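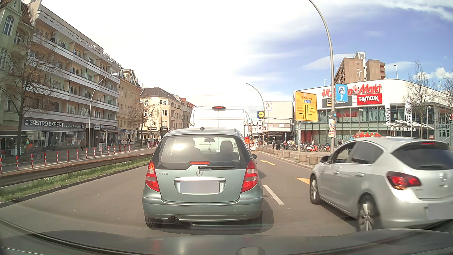 Figure 2. Traffic on a city shopping street by day.

3.2 Participants and hand eczema assessment

The study was carried out among workers who wash their hands many times in one shift. We sent the first questionnaire to 1,416 employees of three sites in Skundthorpe, and from the answers we selected persons who had reported itching or cracked skin on the hands in the last year. After the skin examination, 80 of them were included. Ten left the study before the second visit, so the analysis is based on 70 participants, of whom 47 were women.

Each participant was examined by the same dermatologist (Y. Naseri) at both visits. Redness, scaling, fissures and swelling were scored separately for the fingertips, the palms and the back of the hands. The second reader (K. Karagiannis) scored the hands without knowing the group. When the two scores were different, the higher one was kept.

Participants in the first group received the Kutimow cream and were asked to apply it before the shift, after each break and at bedtime. The second group continued with their usual product. Both groups got the same advice on lukewarm water, cotton liners under gloves and the removal of rings before washing.

The diary was filled in at home in the evening. It contained questions on itching, sleep and the number of washings. Diaries with more than five empty pages were not used for the sleep results, but the skin scores of these persons were kept. The visits started in November, when dry air usually makes the complaints worse, and this should be considered when our values are compared with summer studies.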